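Notebook entry, Feb 14, 2025
Tallolberg ground handling study, baggage transfer workstream

Purpose of this entry: to record the results of the winter peak review, to correct two errors in the previous entry, and to set down what is still open before the Gelinau data are merged with ours.

Corrections first. In the last entry the minimum connection time for Pier B was given as the domestic figure. The international figure should have been used for all Veterlow arrivals, and the table has been redone on that basis. The second error was in the staffing column, where the late shift had been entered on the wrong line. Neither error changes the ranking of the causes of delay, but anyone who copied the old table should replace it.

Sample. The review covers 434 missed transfer bags, taken from the tracing records for the winter peak. Bags that missed a connection by reason of a canceled onward flight were removed before the count. Bags with damaged or unreadable tags were kept in and coded separately. Of the 434, the coding team could not agree on 46, and these have been set aside for a second reading. They are not included in the breakdown by cause.

Method. Each record was coded for the point at which the bag fell behind: unloading, the drive from the stand, the transfer belt, manual sorting, or loading onto the onward flight. Where a bag was late at more than one point, the earliest was used. This rule favors unloading as a cause and it should be stated plainly in the report. Mulugeta Tesfamariam has suggested a parallel coding that uses the longest single wait in place of the earliest. The second reading will be done both ways.

Results. Unloading remains the largest group, followed by manual sorting. The transfer belt itself accounts for very little, which does not agree with what shift leads told us in July. One possible explanation is that the belt was the visible place where bags piled up, while the time had already been lost at the stand. Another is that the belt has been running better since the repair. The records do not allow us to choose between the two, and the report should not try.

The most useful single case is flight 1901 from Veterlow. It is scheduled to arrive when the early crew is going off and the late crew is still being briefed. On paper the two shifts overlap. In the tracing records the first bag from this flight reaches the transfer point late on most days, and the loss is nearly all between chocks on and hold door open. Once unloading begins, the pace is no different from that of other flights of the same size.

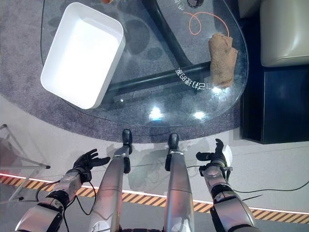 Mulugeta Tesfamariam holds that the overlap on the roster should not be treated as real time on the ramp. "The briefing takes up most of it, then the crew has to find a tractor. If you take the roster at its word you will end up blaming people for minutes they never had." He asks that the roster figures be replaced with gate log times wherever the logs exist.

This has been accepted. Gate logs are complete for Pier B and partial for Pier C. For Pier C the roster times will stay in, marked as estimates. The remote stands have no usable logs and will be reported apart from the rest.

Staffing. The handling contractor, Yilma, has supplied its vacancy figures for the ramp. There are 24 open positions, most of them on the late shift. New hires need an airside pass before they can work without an escort, and the wait for passes is now longer than the training course. Several trainees finished the course and took other work before a pass was issued. Yilma considers this its main difficulty and has asked that the report say so. We can report the vacancy count and the order of steps. We cannot yet report how many trainees were lost in this way, as the contractor does not record the reason for leaving.

A note on wording: the draft uses "shortage" for both open positions and absence on the day. These are separate matters and the coding sheet treats them separately. The draft should be brought into line with the sheet — "vacancy" for the first, "absence" for the second.

Gelinau data. Received in full. Their records use local time throughout and ours do not, so the two files must not be joined until the time field has been converted and checked on a small batch. Their cause codes also combine unloading with the drive from the stand. We shall have to merge our two codes to match, for the comparison only, and keep them apart everywhere else.

Open items
Second reading of the 46 disputed records, both coding rules
Pier B table to be rerun with gate log times
Time conversion check on the Gelinau file
Question to Yilma on whether exit interviews are held, and if so whether a summary can be shared
Tractor allocation sheets for the late shift, requested, not yet received

The rerun of the Pier B table comes first. The section on flight 1901 is to stay out of circulation until that is done.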